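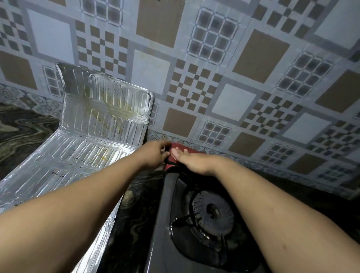 Why Does the Wall Behind the Stove Get So Sticky?

When I was little, my job after dinner was drying the spoons, and I thought that was the worst job going. Then my uncle Saeed handed me a cloth and pointed at the stove. Oh boy! I ran one finger along the wall and it felt like the back of a sticker.

So where does all that goo come from? It starts in the pan. Food has water in it (even a potato is mostly water), and when a drop of water lands in hot oil it turns to steam in a flash. Steam needs loads more space than water does, so it bursts out and throws tiny bits of oil into the air – that's the sizzle and spit you hear when somebody fries an onion.

The big drops fall right back down on the stove. The teeny ones can float for a while, and then they settle on the wall, the shelf, the top of the fridge and sometimes your glasses. Leave them there and the oil slowly mixes with oxygen from the air. It gets thicker, turns yellow or brown, and grabs any dust that drifts by. Yuck!

Some families stand up a folded sheet of foil next to the burners. It's called a splash guard, and it catches the oil before the wall does. The foil often has bumps and ridges pressed into it, and those help make thin metal stiffer. You can try this with paper – a flat sheet flops over, but fold it like a fan and it stands up nicely.

Now, why won't plain water wash grease away? Oil and water don't like to mix. Dish soap is the go-between, because one end of each soap bit hangs on to oil and the other end hangs on to water. Wipe, rinse, and off they go together.

Stoves stay hot long after dinner, so ask a grown-up to check that it's off and cool first. Then grab a soapy cloth and start at the back, where the stickiest stuff hides!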